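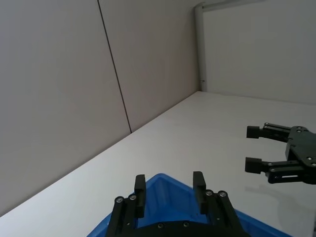
The town of Kulell will get its first permanent dust monitors this summer, after a wet winter and a very dry spring turned the old slag heap at Vondik into a problem for everyone who lives east of it. The regional environment office approved the plan in May, together with an order that the owner of the heap, Geltbridge, must cover the open slope before the autumn winds. Residents have complained for two years about a gray powder which settles on cars, garden tables and tools. It is hard to notice on a pale wall, but on matte black parts with small silver screw heads, like the ones in the photo, even a thin layer changes the color, and many people in the town now check such surfaces first when they want to know if the wind has brought something in the night.

The heap is what remained after the Vondik smelter closed. It holds slag and furnace ash, and for a long time it was covered by a crust that kept most of the fine material in place. In February a part of the north slope slid down after heavy rain. No one was hurt, but the slide opened a strip of loose material 700 feet long, and when the rain stopped the wind began to carry it.

A sampling round in April looked at soil from 11 gardens and two playgrounds. The results, which the office sent to households by letter, show raised levels of zinc and lead in the gardens closest to the heap. The highest lead value was 1,000 milligrams per kilogram, in a vegetable bed at the end of Ojala Road. Both playgrounds were below the limit that the office uses for places where children play, but the sand in one of them will be changed anyway.

"We can say what was in the soil on the day we took it," said Venla Salminen, who leads the sampling work at the regional office. "We can not say yet how much of it came this spring and how much was there from the time of the smelter. For this we need measurements from the air, and we need them over many months."

The new monitors will stand at four places: the school, the bus station, the water tower and the lower end of Ojala Road. They will measure fine dust every hour and collect filters for a metals test once a week. The hourly numbers will be open on the town's website. The filter results will come later, as the laboratory needs up to three weeks for each set.

Geltbridge, which bought the land for its rail connection and has never worked the smelter, said in a written answer that it accepts the order but does not agree with every part of it. The company wants to spray the slope with a binding agent now and put on clay and topsoil next year. The office has asked for the clay this year. A meeting between the two sides is planned for June, and until then a water truck will drive along the slope on dry days.

The water also needs attention. The ditch at the foot of the heap leads to a small stream, and after the February slide it was filled with gray mud for most of its length. The mud has been dug out and stored under plastic sheets – where it will finally go is not decided.

Kulell has 3,409 inhabitants, and nearly half of them take part of their vegetables from their own garden. The office does not tell people to stop growing food. It advises to wash leaf vegetables well, to peel root vegetables and to leave shoes at the door. Households on Ojala Road can have their soil tested free of charge until the end of August, and forms are available at the library and the town hall.

May
By the regional news desk
46 shares | 9 comments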